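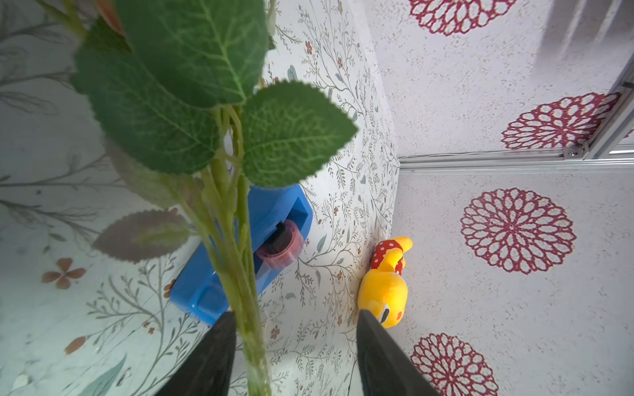

Kushnir open day, notes from Saturday

Typing this up on the train before I forget it all, so excuse the mess. Will tidy later. (Probably won't.)

So: Kushnir make envelopes. Have done in Stolbridge since forever, in the long brick building behind the bus depot. They open the doors once a year in March and I'd missed it three years running. Not this time. Up at six, first train, change at Presville, eleven minutes to get across the footbridge with a bad coffee. Made it.

Sign-in was in the front office. Nice front office, carpet, visitor badges on green string, a bowl of mints. They hand you ear plugs and a hairnet and a sheet of paper saying no rings, no scarves, no touching. Group of twelve or so. Two kids who were clearly promised something more exciting than envelopes and, fair play to them, were glued to it by the end.

Our guide was Teun Vandenberghe, who has run the folding floor for most of his working life and talks very fast with his hands. Had to stand close to hear him. If you go, stand close. The people at the back got maybe half of it.

Paper store

Starts cold. They keep the paper at a steady dampness, so the store has its own doors and you go through them quick. Rolls stacked on end, taller than me. Teun slapped one and it didn't move a hair. He said if the paper gets too dry it curls and cracks at the fold, too damp and it drags, and on a humid week in August they can lose a whole morning just waiting on it. I'd never once thought about weather and envelopes in the same sentence.

Smell in there is great. Like a new exercise book.

Cutting

Two ways of doing it. The old way is a steel die, basically a giant cookie cutter in the shape of an unfolded envelope, pressed down through a thick stack of sheets. They still do this for odd sizes and short orders. The dies hang on a wall on numbered hooks and there are 234 of them. Some haven't been down in years. One is for a wedding invitation company that went under, one is for seed packets, one is for something Teun couldn't name and said the man who ordered it never came back for it. I would happily have spent the whole visit at that wall.

The waste comes out in these funny little slivers and curved triangles, all goes to a baler in the yard. One of the kids asked for a triangle and got a whole bag of them. Good man.

The newer way is off the roll, all in one go. Paper runs in at one end, gets cut, gets its window if it has a window, gets gummed, folded, dried, counted. Comes out at the far end in a neat row like toast.

Folding floor

Loud. LOUD. Plugs in.

The big line is called Prollo by everybody. Thought that was the maker, asked, no. It's a nickname from some mistake on an old invoice and it stuck. It's painted on the side now. I didn't get the speed down, he said it and I lost it in the noise, sorry. Too fast to see a single envelope, anyway. You just see a white blur and then a stack.

What I did get:

- boxes are banded in 50s, and one envelope in each band is turned slightly so the packer can see the break without counting

- the window patch isn't plastic anymore on most orders, it's a thin clear paper. Looks a bit milky. Teun not a fan of the milky look but says customers ask for it

- the gum on the flap goes on wet and is dried flat under warm air before the flap gets folded. If it isn't dry enough you get what they call a brick, a whole box stuck shut. He had one on a shelf to show us. Passed it round. Solid.

- the pattern printed on the inside, the blue hatch thing, so nobody reads your bank letter through the paper? They have a drawer of those. Dozens of different ones, waves, dots, leaves, tiny logos. Whole drawer! I could have moved in.

A woman on packing (didnt catch her name, she was flying) showed us the hand check. Picks up a stack, fans it, listens. She says a bad one clicks. She did it for us with a good stack and then with one she'd put a bad one in and I could not hear any difference. The older of the two kids could. Straight away. Offered a job on the spot.

Sample room

Best bit for me, and they nearly skipped it because we were running late. Upstairs, low ceiling, shelves of boxes with one of everything they've made. The card index is still in use and still on cards. The newest card was number 2901 and somebody had written on it in pencil "too blue." I asked about it. Apparently the customer loved it, and Teun doesn't.

Airmail ones with the striped edge. Tiny ones for piano tuner cards. Long thin ones for opera tickets. Wage packets with the little holes, so you could count your notes before opening. He let us handle the wage packets and a man in our group went very quiet and said his dad used to bring one of those home on Fridays, put it on the table, and no one was alowed to touch it till after dinner. Whole room stopped for a second. Then somebody's phone went.

Practical stuff

You need to book. Free, but email ahead, they turned people away at the door and it wasn't pleasant to watch.

Tour is meant to be an hour. Ours ran closer to two. Don't book a tight train.

Flat shoes. Floor's fine, stairs up to the sample room are steep and metal with gaps in them. No lift up there, ask beforehand if that's a problem, they said they can bring some of the boxes down.

Photos okay in the office and the sample room, not on the folding floor.

There's a seconds table at the end, cash only. Off-cut colors, misprints, boxes with a dented corner. Got a box of dark green C6 and a box of the seed packet size, no idea what for. Could've got more but the bag was already heavy and I'd left my other one at home like an idiot.

Tea and a bun after in the canteen. Currant bun, good one. Sat with a retired mail sorter from Presville who had views on square envelopes. (Against. They jam, they cost extra, people send them anyway.) He's been to the open day four times and said the order of the tour changes each year, so worth going again.

Things I meant to ask and didn't: who draws the inside patterns, whether they keep the old ones after the customer's gone, and what happens to the dies when the building moves, as there was talk of a move. Going to email them this week.

Train's pulling in. Photos of the seconds haul when I get home and find my charger.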